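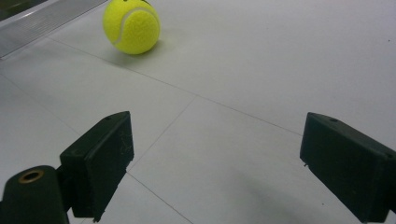 From: Satish Garg
To: clanau-owners
Date: 2018-10-22
Subject: Re: Escape of water excess

Vandana Kandpal wrote:

> The renewal from Ploltel came through and the excess for water
> leaks has gone up to 600 per claim. Does that apply to each
> apartment or to the whole building? And do I need to tell them
> my place will be empty for most of December?

Vandana,

It is per claim. If a pipe leaks in one apartment and damages the two below, that is one claim and one excess. How we split it between owners is in the house rules, section 4, not in the policy.

On the empty apartment, yes, please tell them. The limit is 60 days in a row, so December alone won't take you over it, but they want to know about anything longer than a month. The water has to be shut off at the valve inside your unit. Email is fine, and keep the reply.

Other points from the renewal:

1. The building is covered for fire, storm and leaks as before. Contents are still up to each owner.

2. Claims have to be reported within 30 days. Send me a copy so I can give the broker the same dates.
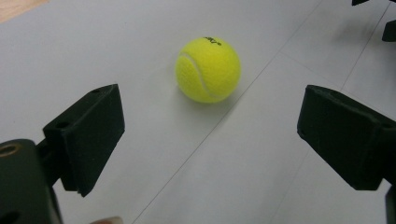
3. Savvas asked about the quote from Vovham. It was cheaper by 79 per apartment but left out leaks from shared pipes, so I did not take it further.

I still need signed forms from apartments 3 and 8.

Satish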